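Keeping Two Hands Honest
How a garment-handling cell gets tuned, checked and put back to work

The cell at Nundport starts its day at 6:30, before the packing line beside it has power. Yolotzin Jaramillo wants the arms at working temperature when she measures anything, so the first half hour goes to a slow exercise program: shoulders, elbows, wrists, then 37 open-and-close cycles on each gripper with nothing between the fingers. She logs the motor current at the end of the run. If the left and right figures differ by more than 4 percent, the garment trials wait.

Jaramillo is the maintenance engineer for Devis, which built the cell and keeps it running under contract to Wundordale, a clothing returns processor. The work is simple to state. Garments arrive in a heap. Two arms have to find an edge, lift, spread, fold and stack. Sportswear is the hard category. Mesh slides over itself, printed numbers are stiffer than the cloth around them, and a trim stripe can look like a hem to the vision software when it is several inches from one.

The test surface is upholstered. An earlier hard top gave clean position readings but punished every small error in height: a finger commanded 3 millimeters too low would load the wrist and trip the force limit. Padding absorbs that. It also changes the meaning of "touching the table," and most of the setup procedure exists to deal with the difference.

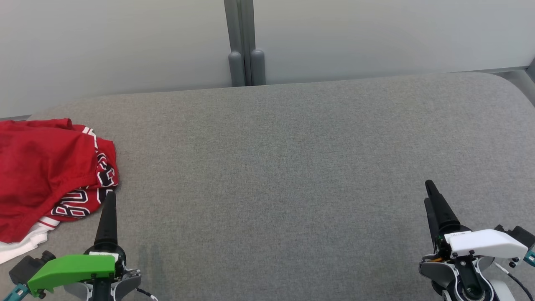

A crumpled red jersey at the left of the padded work surface, with the left gripper close to its hem. The left cover plate is green, the right one white.

Height comes first. The arm lowers a closed gripper onto bare fabric at 22 points, stopping at each when the wrist senses a set load. The results make a map of the cushion, which is never flat. The middle sinks a little under repeated use, and the rounded far edge falls away faster than the cameras suggest. Jaramillo remakes the map weekly and after any change of cover. On one occasion in February, a cover had been refitted with less tension than before, and every pick near the center was almost a finger tip too high. The arms closed on air and reported a good grasp, as the fingers had met each other at the expected force.

That fault led to a change in the grasp check. The controller now compares finger spacing at closure with the spacing recorded on an empty close. A single layer of thin mesh adds very little, so the empty value has to be fresh. It is taken again at the start of each shift and again at midday.

Camera alignment follows. Each arm has a small camera at the wrist, and a third camera at the head looks down over both. The wrist view is the one Jaramillo trusts for edges. She jogs the gripper until one finger tip is over the cloth and the other is over bare fabric, holds it there, and compares the edge line the software draws with the edge she can see. A steady offset in one direction usually means the camera bracket has shifted. An offset that changes with height points to the lens calibration, and that takes an hour to redo. Brackets get checked with a torque driver before anyone opens the calibration program.

Cables are the most common repair. The thin lead at each wrist needs slack for the full roll of the joint, but a loop that hangs too far will catch on a sleeve. Jaramillo sets the loop with the wrist at the end of its travel and marks the jacket with a paint pen where it enters the clamp. If the mark has moved, the clamp is slipping. The leads are replaced on a fixed schedule, whatever their condition. Intermittent faults from a tired conductor look much like bad vision, and the first one cost two days.

Fingers are treated as consumables. Bautista, the shop that supplies them, sends matched pairs, and they are fitted as pairs even when only one is worn. The inside faces are wiped with alcohol and a lint-free cloth. Tips are checked under a loupe for burrs — a burr too small to feel will still pull a thread in mesh. After a change, the tool length is measured again and entered by hand, then read back aloud by a second person.

The last check before release is an edge approach on layered cloth, red over white, run at a quarter of normal speed with the fingers open.
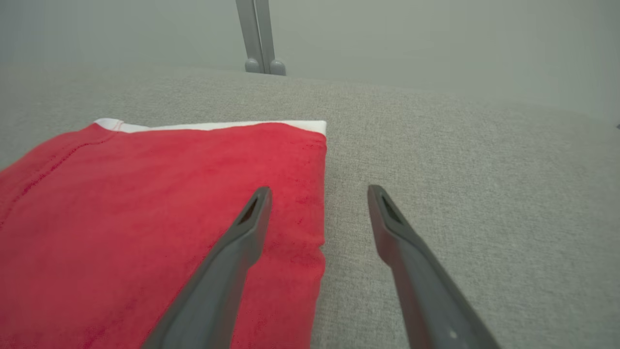

What the log shows

Each garment trial is stored with the wrist video, the joint currents and the age of the height map at the time. The last field was added at Jaramillo's request, and it has been the most useful of the set. Missed grasps rise with map age well before the other numbers move. Wundordale had asked for a monthly map to save production time. The weekly interval stayed.

The left arm still runs slightly warmer than the right. Its elbow drive was swapped once with no effect, and the next planned step is to trade the two forearm harnesses and see whether the heat follows. Until then the current limit on that side is set a little lower, and heavy items such as lined jackets are assigned to the right arm for the first lift.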